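PC Build and Repair, Evening Course
Handout 4: The Socket, the Lever and the Memory Slots

Hi again everyone. These are my notes from the CPU session, cleaned up a bit and with the parts I forgot to say put back in. If you missed it, you can follow along from here, but please do still come and find me before the lab, as a socket is a hard thing to learn from paper and I'd like to watch you do one.

Bring to the lab: your screwdriver (the number 2 Phillips, magnetic tip is fine), the wrist strap from your kit, your parts tray, and last time's worksheet with the standoff map filled in. Leave the big sweaters at home if you can. Wool and I don't get along when there are bare boards on the bench.

Before you touch anything

Power switch off at the back, cord out, then press the front power button for a few seconds. You all know this one by now and I'm going to keep saying it anyway. Strap on, clip to bare metal on the case. Painted metal doesn't count! Cristian Montoya clipped to a nicely painted drive cage last term and wore it like that for two hours, and he has kindly given me permission to bring it up forever.

The power supply stays closed. You can unscrew it from the case, you can unplug it, you can swap the whole unit. You don't open it, in this course or at home, even if it's been sitting unplugged in the garage since spring.

Getting your bearings

When I put a case in front of you on its side, the first thing to do is nothing. Just look for a minute. Find the power supply, because it's the biggest lump and it tells you which way round you are: its cord inlet faces the back of the machine. From there find the processor, and from the processor find the memory slots, which are close by on pretty much any desktop board. After that you can hunt for the rest in any order you like.

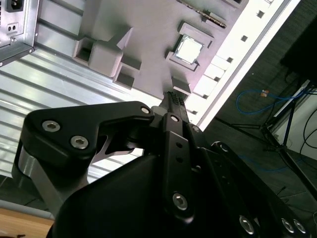
Fig. 1. Processor in its raised socket frame, with a memory slot close by and the power supply at the upper left.

Get used to doing this from any angle. The drawings in the Ljungberg reader all have the board standing perfectly upright with the rear ports on the left, and then people come to the bench, the case is turned some other way, and suddenly they can't find a thing. Turn your page around. Turn the case around. Wenche Lindholm sketches the board on a sticky note and rotates the note, and I've started doing it too.

Colors won't help you, by the way. Boards come in green, gray, black, blue, whatever the maker felt like that year. I had a question about whether green ones are older, and a lot of old ones are green, sure, but so are plenty of office machines that aren't old at all. Go by shapes and positions. The processor is the square with the pale metal lid, the memory slots are the long skinny ones, and the capacitors are the little cans standing up.

What the pieces are called

Heat spreader: the metal lid on top of the processor. The chip proper is underneath it. The lid carries heat up to the cooler, so it has to be clean and flat before paste goes on.

Socket: what the processor sits in. On some kinds the pins are in the socket, on others they're on the bottom of the chip. Find out which kind you have before you lift anything. I mean it, look it up first.

Retention frame or load plate: the piece around the processor that holds it down, on the sockets that use one.

Retention lever: the bent wire arm beside the socket. It has a hooked or bent end so your finger can get a grip on it.

Keying: any notch, corner mark or odd shape that only lets a part go in one way. On processors, look for the tiny triangle in one corner and match it to the one on the socket.

Opening the lever

This is the bit where people get nervous, so I'll go slowly. With the lever type we use in class, you push the arm down slightly, ease it sideways until it clears its catch, and let it rise under your finger. Keep hold of it the whole way. It has some spring in it and you don't want it flicking up on its own. If there's a load plate, that swings open next, and only then do you go near the processor.

Closing goes the other way around. The arm will feel stiff on a lot of sockets, stiffer than you'd think is right, and you may hear a creak. A creak is okay. A crunch is not, and if you feel one, stop and put your hand up. Before you close, check that the chip is lying flat. Nudge it very gently by the edges and it should hardly move. If one corner is riding high, it isn't in, and the lever must never be used to push it in. 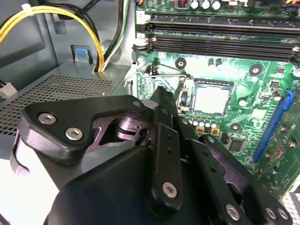 Once the lever is back down, run your eye along it all the way to the bent end. It should lie along the board and be tucked under its catch, with no cable caught beneath it. Front panel wires love to wander in there. I lost most of an afternoon at the Stedum workshop to one thin wire under a lever, and I'd had the board out of the case twice before I thought to look.

Watch the neighbors as well. There are capacitors and other tiny parts near many sockets, and a slipped screwdriver can knock one clean off. For that reason I don't want any screwdrivers over an open socket. Put the tool down on the mat, do the lever with your fingers, pick the tool up again afterward. It feels fussy for the first two machines and then you stop noticing.

Memory slots

Easier on the nerves, this part! Memory goes straight down into its slot and the latches hold the ends. Some boards have a moving latch at both ends, others have one moving latch and one fixed end, so check which you've got before you start tugging on something that isn't supposed to move.

Open the latch. Line the notch in the module up with the bump in the slot. If they don't match, flip the module around, and if they still don't match then it's the wrong type of memory and no amount of pressing will fix it. Thumbs at the two ends, press evenly until it clicks. Hold modules by their short sides and keep your fingers off the gold contacts.

Our practice modules in the blue drawer are a mixed bag. The ones marked 266 are old stock, and they will not fit the newer boards, which makes them great for learning about notches and no good for anything else. Please put them back in the same drawer. Apostolos Gavalas has made proper labels for the dividers, so there's no excuse now.

A word about coolers and paste

We'll do coolers properly next time, so just the basics here. Old paste comes off with a lint-free cloth and a little isopropyl alcohol. New paste goes on as a small dot in the middle, the size of a pea or a bit smaller. Leif Backlund asked whether more paste means more cooling, and no, past a certain point you're only making a mess that creeps down the sides.

If a cooler won't come off, don't yank. Run the machine for a few minutes to soften the paste, shut down, unplug, undo the fasteners, then twist gently back and forth before lifting. On the sockets without a load plate the processor can come up stuck to the cooler, and bent pins are a miserable way to spend an evening.

Questions that came up

Do I have to take the board out to change a processor? Usually not. If the cooler has a backplate and the case has no cutout behind it, then yes, sadly.

My fan reads around 3000 rpm at idle, is it broken? Probably not. Small fans spin faster than big ones, and some boards run them flat out if the plug is on the wrong header. Check the header first.

Can I use the Clandusmont toolkit I got for my birthday? Sure, but leave the tiny flathead in the case. It's too sharp for this job.

Is the vacuum okay for dust? Please don't. Canned air in short bursts, and hold the fan blades still with a finger.

For next time

Read the cooler chapter in Ljungberg, and look over the fastener drawings twice because they're confusing the first time through. Then draw the inside of one desktop computer from memory, any desktop, and mark the power supply, the processor, the memory slots and the cord inlet. Messy is fine. Hand it to Lovisa Grønli if I'm not in the room. She also has the sign-up sheet for the October visit to the Manberg repair shop, and there are still a few places left on it.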